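Kasby Rovers sign goalkeeper Saodah Liem, who has already asked about the wind

Jun 13, 2018

FOR IMMEDIATE RELEASE

Kasby Rovers Football Club is pleased to announce the signing of goalkeeper Saodah Liem on a two-season deal. The 23-year-old joins from Bednarek Athletic, where she made 40 senior appearances and conceded fewer goals than the club's supporters had been brought up to expect.

Liem completed the paperwork at the clubrooms on Drondetti Street. She was shown the home dressing room, the away dressing room and the tap that serves both.

"I'm very happy to be here," Liem said. "I played at Kasby in February and a goal kick of mine came back over my head for a corner. I've thought about that ground a fair bit since then. When the club rang, I figured I might as well learn how it works."

She will wear the number 23 shirt. Number one remains with the club's long-serving first-choice keeper, who has been told there is now competition for places and has taken to arriving at training on time. 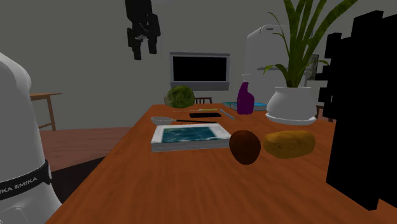 What the coaching staff are getting

Liem came to goalkeeping late, having spent her junior years as a left back of what she calls modest ambition. She moved between the posts at 16 when the regular keeper went on a family holiday, and the regular keeper never got her gloves back.

She is regarded as a calm organiser of a defence and a loud one. Bednarek's ground has no public address system and for three seasons did not seem to need one. Her distribution off the left foot is tidy, and she saved four of the seven penalties she faced last season. The club's own penalty takers managed two from six over the same period, and the coaching staff hope that some of whatever she knows can be passed on at training, in either direction.

Head office would also like it noted that Liem is the first player in the club's history to request a copy of the fixture list before signing. One had to be printed.

A word on last season

Members will recall that Rovers finished ninth in a competition of ten. The club's annual report described this as a platform. We let in 11 goals from corners, five of them at the clubhouse end, where the afternoon sun is a known difficulty and was a known difficulty when the ground was laid out facing it.

There were bright spots. The final home match drew a crowd of 983, our best in six years, and most of them stayed until the end even though the result was settled before half-time. Canteen takings were excellent. The under-16s won their division and have asked, quite reasonably, whether they can have the good pitch.

The senior side begins pre-season with a hill run. The hill has been brought forward a week after complaints that last year's squad had not recovered from it by round three.

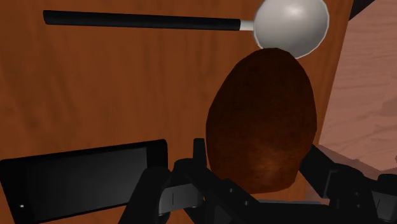

Jistus Shield opener

Liem is in line to make her first appearance in the opening round of the Jistus Shield, in which Rovers have been drawn at home to Bednarek Athletic. The club had no part in the draw and was as surprised as anyone, though it has already ordered extra programmes.

"They know what I don't like," Liem said of her former teammates. "Mind you, I know who can't head a ball, and that's most of them."

Bednarek have wished her well in a short statement. It was a very short statement. No fee has been disclosed by either club, out of respect for the size of it.

Under the terms of the agreement Liem will also coach the junior goalkeepers one evening a week through the winter. Parents are asked to send players with their own gloves, a drink bottle and a change of socks. The spare gloves in the equipment shed have been condemned.

Memberships and tickets

Season memberships are on sale now at the clubrooms. The first 100 members to renew will receive a Rovers scarf in the new colours, which are the old colours in a slightly different order. Members who still hold last year's scarf may wear it for one more season without comment.

Entry to the Jistus Shield match is free for under-12s and for anyone who can produce a ticket stub from last season's 6-0 defeat at the same stage. Gates open one hour before kick-off. Parking on the reserve side is limited and, after rain, a commitment.

Media enquiries

Interviews with Saodah Liem can be arranged through the Kasby Rovers media desk, which is staffed on training nights from 6 pm. Please let the phone ring. The desk is at one end of the building and the phone is at the other.

ENDS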